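Thursday night dump, 21/08/2025

Ok quick one, dinner's in the oven and I have 11 minutes on the timer.

The hall closet is done. Well. The top shelf and the floor are done, the middle is a work in progress and I'm calling it done so I can sleep. We moved to Plistdale three years ago and I don't think I've seen the back wall of that closet since. It's beige, if you were wondering. There was a nail in it. Nothing on the nail.

What came out: two sleeping bags, the good cooler, the bad cooler, a box of cables, wrapping paper all bent in the middle, one ski glove, and SO many tote bags. I paid 50 cents for some of those because I forgot to bring the other ones. I could carpet the stairs with them. Kept six, the rest went in the car for the drop-off place in Praden.

The cables I did on the floor with the radio on. Rule was if I can't name what it plugs into, it goes. Then I broke the rule right away for a long gray one that looked expensive. It's in the drawer now. Ask me in a year.

Hats and gloves were the worst bit. August is a dumb time to sort winter stuff, you're sweating and holding a scarf and everything seems like a lot. But I'd rather do it now than in the dark with someone yelling about the bus. So, one bin per person, names on masking tape, no lids. Lids are where this system died last time. No one in this house is going to take off a lid, put in a glove and put back a lid. They put the glove on the lid.
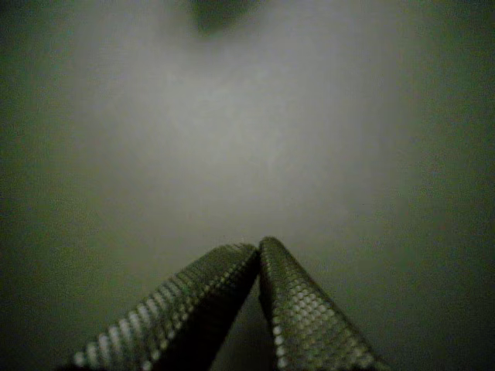

Bins are the Stuvex ones, the medium size, and they do fit side by side on the top shelf but only just, you have to tip the last one to get it in. I measured the shelf at 53 inches and was very pleased with myself and then forgot the door frame sticks out. So the end one is a bit of a wrestle. Fine. That one gets the beach towels, we're nearly done with those anyway.

Shoes are on the floor in a row, for now. I had a rack in the cart and took it out again. Every rack I've had turns into a rack with shoes in front of it.

Still to do:
- middle shelf (board games, vacuum bits, the iron)
- light bulb, it's been dead since spring
- coats nobody fits into anymore, need to make them try on, dreading it
- find other ski glove or let it go

Oh and I found the picnic blanket!! Behind the bad cooler, rolled up with a paper plate inside. I bought a new one in June. So now we have 2 and I'm keeping both, one can live in the car.

Bad cooler is going to the curb, the hinge is shot and it smells like a lake. Good cooler goes on the floor at the back, with the sleeping bags stuffed on top. Not pretty but teh door shuts, first time in ages it shuts without a hip.

Timer's going. Middle shelf this weekend, probably Sunday, dont hold me to it.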